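Home | Notebook | Bench log | Parts | People | Search

Gomura hand kit, trial notes, May

Coffee, then straight into it. I promised Leena I'd write this up properly before we have to tell Gomura yes or no on the kit, so this is me writing it up semi-properly.

Quick recap for Jarmo, who missed the first part. The kit is the two-finger handheld gripper, the spare finger set, a bag of pads (two hardnesses) and a year of their replay service, where you upload your demos and get back a cleaned-up set with the bad ones flagged. We're on the trial tier, so we get 100 uploads and then it locks. I've burned 21 of those already, mostly on me learning where to put my thumb.

Assembly was fine! I was expecting a fight because the Soveck one took Patricio a whole afternoon and he still had a screw left over. These fingers are plastic links and plain Phillips screws, so anyone with a normal screwdriver can swap a finger. I did it twice to see if I'd get faster and I did, a bit. One gripe: the manual has step 6 and step 7 in the wrong order, and if you follow it you close up the base before the cable is through. I did exactly that. Sointu has penciled the right order into our copy (the one with the coffee ring, please don't recycle it).

The pads are where I keep changing my mind. The soft ones grab fabric beautifully and then don't want to let go, so you get this little flick at the end of every release and the replay service flags half of them as "unstable place." The hard ones let go clean but you have to come down a lot flatter to pick anything thin. Impi likes the hard ones. I like the soft ones before lunch and the hard ones after, so make of that what you will.

Replay service, first batch: uploads went through, results came back in around 60 minutes, which is slower than the sales page suggested but I can live with it. Twice I got error 403 on the results page and had to log out and in again. I've emailed them. Got a friendly reply that didn't answer the question, so I've emailed them again.

Cloth trials, 2:40 pm onward. Same idea as last week with the Kunirside samples, pick by a corner and bring it across to make a fold.

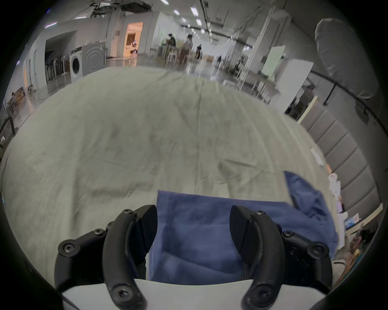 Cloth is the main reason we asked for this kit at all, because the Soveck gripper is hopeless on anything floppier than a mouse pad. My rule for myself now is fingers wide open on the approach, pads either side, and only then start closing. The navy piece is a nice one to practice on: it's soft, it's folded, and it has that one corner on the right that curls up so you've got something to aim for. On the big pale sheet it's a different game, with creases running all over the place, and I'd like to know how the flagging copes when there's that much wrinkle under the thing you're picking. Note to self, do a set on the sheet pulled tight and a set with it left creased, same pads for both, and label them properly this time.

Wrist got sore by the end. It isn't heavy, but the weight sits forward and you feel it when you're holding it level for a slow close. Patricio thinks a strap would fix it. Toivonen apparently sell one that fits, I need to check the price before I get excited.

Where I am right now: I'd buy the gripper and the spare fingers and I'm on the fence about paying for the replay service past the trial. If they sort out the login thing I'll probably come around. Leena, can we hold off answering until I've used up the rest of the uploads?

To do
- hard pads, tight sheet, then creased sheet
- ask Gomura if pads are sold separately
- give Jarmo a go, he has bigger hands than me

Recent entries
Soveck gripper, why we stopped
Pad wear after the towel week
Toivonen strap, first look
Kunirside samples, folding notes
Cable routing fix (Sointu)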